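3.2 Recording demonstrations by hand

Teleoperation gave us clean joint data in the pilot study, but it was slow. An operator at the Trilel leader arms needed long practice before small items could be passed from one gripper to the other without a drop, and even then most of the session went into regrasping. For the main study we kept teleoperation only for the tasks that depend on contact force, and recorded all other demonstrations with bare hands.

The hand-recorded set, which we call Joka, contains 3258 demonstrations. Of these, 2095 use both hands on one object. The remainder are single-hand picks and placements, with the idle hand left on the desk. Demonstrators worked at ordinary office desks. We did not clear or repaint the surroundings, and we did not fix the lighting between sessions.

Wrist pose is taken from square fiducial markers on a rigid housing strapped to each wrist. Markers are placed on several faces so that the pose can still be solved when the forearm rolls. Left and right units carry different marker IDs, and the solver rejects any frame in which the two sets are mixed. Finger pose is estimated separately from the head view (Section 3.4). When no marker on a wrist is readable, we interpolate over short gaps and cut the demonstration at long ones.

Small, thin objects were the hardest case. The fingertips cover most of the object during a two-handed hold, so its pose cannot be tracked directly for much of the motion. We therefore label the grasp from the relation between the two hands and treat the object as fixed to whichever hand closed on it first. Figure 4 shows a hold of this type from the head view, with markers in view on both wrists.

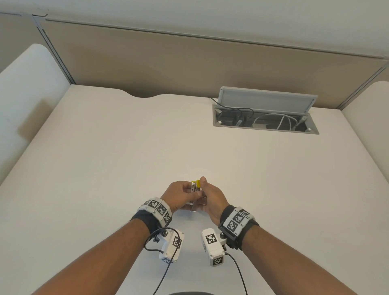 Figure 4. Two-handed hold of a small, narrow object with a yellow piece at its top end. Each wrist carries a marker housing on a black strap, with a white module below it.

After filtering, 167 demonstrations were removed, most of them for marker loss on one wrist during a handover. The remaining trajectories were retargeted to the Matei dual-arm platform by matching wrist pose first and gripper opening second. Thumb-to-index distance was mapped linearly to gripper opening and clipped at the mechanical limits. We did not try to reproduce finger motion within the grasp, because the parallel grippers have no equivalent for it.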